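Bench notebook, Tuesday 6th December
Bowls and plates, white table
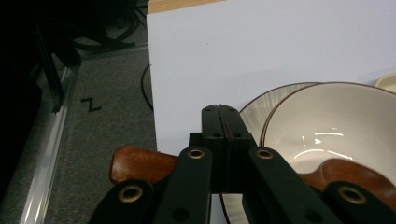
Where we left off

Gyu-bin and I finally got to the tableware today, after putting it off since September (my fault, mostly, I kept finding drawers to sort!). The one I keep coming back to is the cream bowl with the thin brown line around the rim. I just like it. The glaze inside is smooth and it throws the ceiling lights back at you in two curved streaks, so you always know when you've nudged it a little.

Weights

Bowl came out at 322 g on the small scale. I did it again after lunch and got 322 again, so I'm leaving it. The plate I haven't written down yet, the scale wanted a new battery and then Dalia needed the bench. Tomorrow.

Water test

Poured 100 ml into the bowl, let it sit 30 minutes, poured it back into the cylinder. Read 104, which can't be right, so either I misread the first pour or there was still rinse water in the cylinder. Gyu-bin says rinse water. Dry the cylinder properly and redo it!

Table

Please keep the bowl and plate over on the right side of the table when you're done with them. I've been reaching across for the towel with my left hand all afternoon and it's so much nicer with that side clear. Also the white top shows every single ring, so wipe it before you go home (Dalia, the spray is back under the sink, I moved it twice, sorry).

Still to do

Plate weight
Water test again, dry cylinder
Ask Zunstead if they still have the same bowl a size down
Batteries for the scale, the flat round kind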